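Sending small parcels home, and what I have learned about it
29th June
by Sreekumar Lobo

I have lived away from my parents for a long time, and the post is still the way we share the small things of life. We speak on the phone, of course, but my mother likes to receive something she can hold. So I send parcels. They are never large, and they never contain anything expensive. Tea, seeds for the balcony, printed photographs, sometimes a pair of socks.

Last October one of these parcels needed 40 days to reach Durnudo, where my parents live. I had begun to think it was lost, and my mother had begun to think I had written the wrong house number. I had not. I kept the receipt and the number on it was correct. But while I waited I read a lot about how parcels travel, and I talked with the lady at my post office whenever the queue was short, and I changed several of my habits. A few readers asked me to write them down, so I will try.

Weight comes first

I used to pack first and weigh afterwards, at the counter, in front of everybody. It is a bad method. If the parcel is a little over the limit, you must pay for the next price step or open everything again while the people behind you look at their watches. I did the second thing once and I left the tape of the post office in a sad condition.

Now I weigh at home. I put the empty box on the kitchen scales, then I add the contents and watch how the number grows. A strong cardboard box can be surprisingly heavy. One box I had saved for months, a very handsome one from the stationery shop Cisneros, weighed roughly 300 grams before I put anything in it. For tea and photographs I now use a padded envelope, and I keep the handsome box for my own letters.

Please do not forget the paper you put between the things, and the tape. They are light, but they are not nothing. I also leave a small reserve below the limit, in case the scales at the counter do not agree with mine.

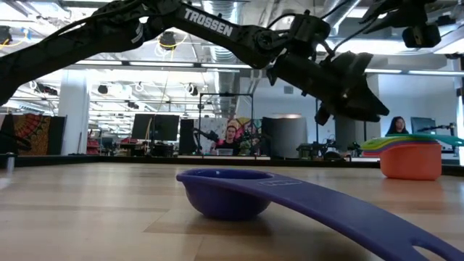 Writing the customs form

My first forms were too short. I wrote "gift" on the line for the contents, and I believed that this was polite and complete. The lady at the counter explained to me that "gift" is the reason for sending, and the contents are something else. The person who checks the parcel wants to know what is inside.

So now I write "black tea, in sealed packet" or "cotton socks, new". I write the value of each thing separately, and I do not make it smaller than it was. I know people who do, but I would be too nervous.

Seeds are a subject of their own. I sent marigold seeds one spring without asking anyone, and they arrived, but later I learned that many countries have strict rules for plants and seeds. Since then I look at the rules of the receiving country before I buy anything. Usually my mother gets a photograph of marigolds now. She says it needs less water.

Write in capital letters if your handwriting is like mine. I press hard with a ball pen so that the copy underneath can also be read. And I write my own telephone number together with my mother's number, where the form has space for both.

The address

In Durnudo the streets have names, but the postman knows the houses by the families. My father therefore insists on an address with his name, the name of his father, the street, and the words "behind the old rice mill". For years I thought the last line was unnecessary and I left it out. It is possible that he was right and I was wrong. After the slow parcel I put the rice mill back, and I will not argue about it any more.

I write the address on the outside and again on a card inside the parcel. If the label comes off or becomes wet, somebody may open the parcel and find the card. My cousin in Handulora does the same, and she also puts transparent tape over the ink. I have copied this from her.

The return address is important too. Mine was once so small, and so near to the stamps, that the postmark covered half of it. Now it goes on the back, alone, with enough space.

Parcel lockers

Near my flat there is a Lurkon locker, a yellow one, next to the bakery. I was suspicious at first and I used it only to collect things. For sending inside the country it is very convenient, especially in the evening. For sending abroad I still go to the counter. I want a stamped receipt in my hand, and I like the conversation.

If you use a locker, measure your parcel first. I chose the middle size once and my box was too high by the thickness of a finger. I stood there and pushed, quite gently, and then I walked home with it under my arm.

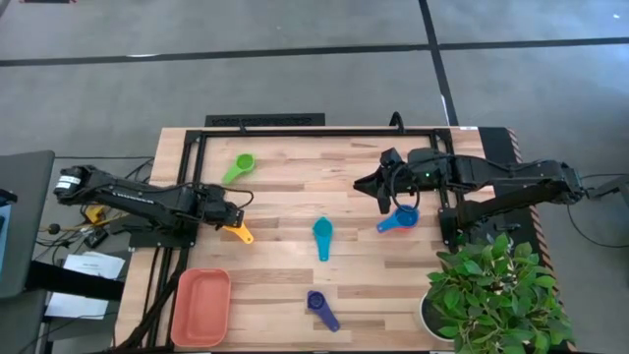 Should I pay for tracking on a small parcel?

My own rule is to ask whether I could replace the contents. For socks and tea I do not pay extra. For documents, or printed photographs of which I have only one copy, I do, and I write the tracking number in a notebook as well as keeping the receipt.

What can I do if the parcel is late?

First wait until the normal delivery time has passed, and then ask at the office where you sent it. Bring the receipt. They can start an enquiry, and for this you will need the full address and a description of the contents, so take a photograph of the form before you hand it over.

The next parcel is almost ready. It has two packets of tea, a calendar that my father will say is too small, and a letter which I must still finish. I plan to post it before the rain begins there. My mother has already asked me twice if I remembered the rice mill.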